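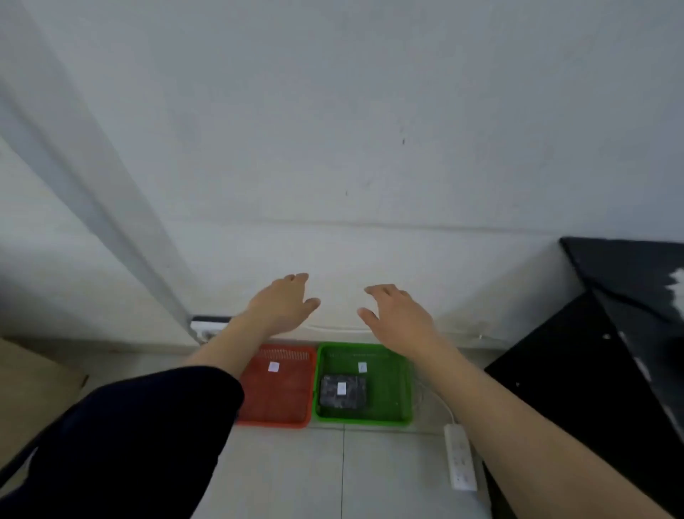 Brekke light, part two: the approach from Waren

The second leg of the December crossing began at Waren at 0540, in the dark, with a light south-westerly and the barometer steady. Veikko Lehtinen had the pilotage notes and I had the window seat on the port side of the ferry's forward lounge, where the glass is cleaner.

Brekke stands on the outer of two skerries and is usually missed by passengers, as the inbound lane passes it 22 minutes before breakfast is served. The present tower is a steel cylinder on a concrete base. It replaced a timber lantern house whose footings can still be made out from the east at low water. There is no landing stage; stores used to go up by derrick, and the stump of the derrick post remains.

The light itself was converted to solar supply some years ago and the range reduced. I logged the character as two white flashes, then a long eclipse, which agrees with the notes. The red sector over the Womdale shoal is narrow. We were inside it for less time than I expected, and I did not get a usable photograph of it.

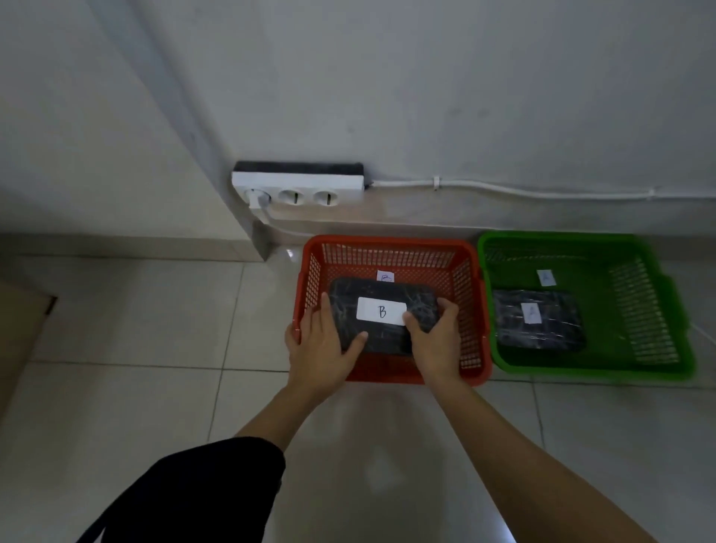 Package B gripped in the red-orange basket.

After Brekke the lane turns hard to port and then back again -- the sharpest pair of turns on the route. The Evament, a small bulk carrier, was waiting outside for us to clear. She is 117 metres long and was in ballast, showing a good deal of rudder. Karla Ledesma, who was on the open deck, got her name and port of registry. I got only the stern light.

Two corrections to part one. I gave the height of the inner beacon above the sea as the height of the structure, which is wrong; Gaëtan Courtois wrote to point this out. I also placed the old fog signal on the north side of the islet. It was on the west side, facing the lane, and the brick housing is still there without its roof.

My negatives from the earlier crossings now stand at 582, not all of them labelled. The Womdale set will be scanned next, starting with the leading lights. If anyone has a view of the Brekke derrick before it was cut down, I would like to see it -- the date of removal is missing from every list I have consulted.

Friday, January 8, 2021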